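2 min read

October, afternoon. Hand comparison, continued.

Left arm back on the bench with the four-finger-plus-thumb hand. The two-jaw gripper from Trevholm came off before lunch and is in its case. Same controller for both, same wrist mount, same gravity settings except for the payload entry, which I changed to match the hand. Forgot to do that last time and the arm sagged at full reach.

Test part is the black shoe-shaped tray. Approach from above, thumb inside the wall, fingers outside, close, lift, hold for 2 seconds, set down. Current limit at 70 percent. At 100 the side wall bows in and the tray twists during the lift.

Jaw gripper results for reference: 36 tries, all on the straight part of the wall. It held well there and slipped at the rounded end, where the pads only meet the wall along a line. Vratislav wants the rounded end included for the hand, so the pick points are now heel, mid and toe. 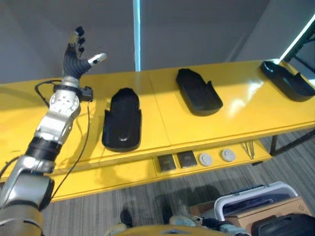 Why not run the hand at a higher closing speed to match the jaw gripper's cycle time?

The thumb reaches the wall before the fingers do, and above the current speed it pushes the tray sideways before the grasp closes. A delay on the thumb would fix the order, but the Irnis driver sends all joints in one command. Vibeke is looking at splitting it.

Camera: glare on the yellow tabletop is still a problem. The tray outline breaks up wherever a highlight touches it, and the pose estimate jumps by up to a finger width. Dropped exposure to 600 microseconds. Outline is cleaner, inside of the tray is now too dark to find the small hole, so orientation has to come from the outer shape alone. Try a polarizer before touching the exposure again.

Cable: watch the loop at the wrist on large rotations. Limited joint 7 in software for now.

To do: heel and toe picks, log finger currents, ask Snædís for the old pad material.

Comments

Bjartur Stougaard: Which payload value did you enter? The one in the Trevholm sheet leaves out the adapter plate.

Vittoria Russo: We have a spare polarizer in the Luangrath drawer. Check the thread first.

Vibeke: Split command compiles. Not tested on the arm yet.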